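3.2 Effluent storage and labour on the study farms

The nine farms at Prosthorpe all milked twice a day through the study. Eight spread effluent to pasture from a sump before the change to stored systems, and the ninth, Granda, already had a small lined pond. Farm staff kept a daily sheet of time spent shifting irrigators, clearing blockages and checking pumps. Sheets were collected by Kalniņš and Ghoneim at the end of each month and checked against the pump hour meters.

Handles on gates, valves and stirrers were noted separately, as staff touched them at every milking.
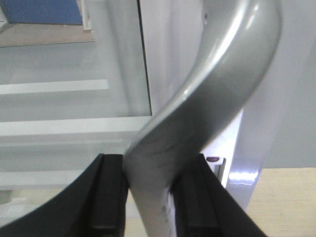 Figure 4. Curved metal handle held between two black gripper fingers.

Time spent on effluent fell on all the farms that moved to storage. The largest drop was at Ozoliņš, where the old pump had blocked most often and the irrigator had to be moved by hand across two races. Staff there said they no longer went out in heavy rain to shift it. Granda showed little change, as would be expected from a farm with a pond already in use.
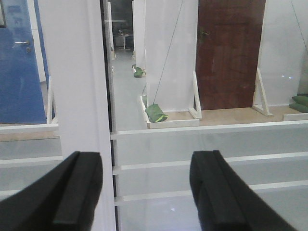 Solids were a greater problem than liquid. On farms feeding maize silage, the crust on the pond had to be broken up before pumping, and in September this took 21 hours of contractor time at Tondidport. We did not count these hours as farm labour, though they were paid for by the farm. Kubíček (personal communication, 23/07/2024) found the same on farms outside our group and suggested that a solids trap be emptied before the wet season. The cost of this work is dealt with in Section 3.3.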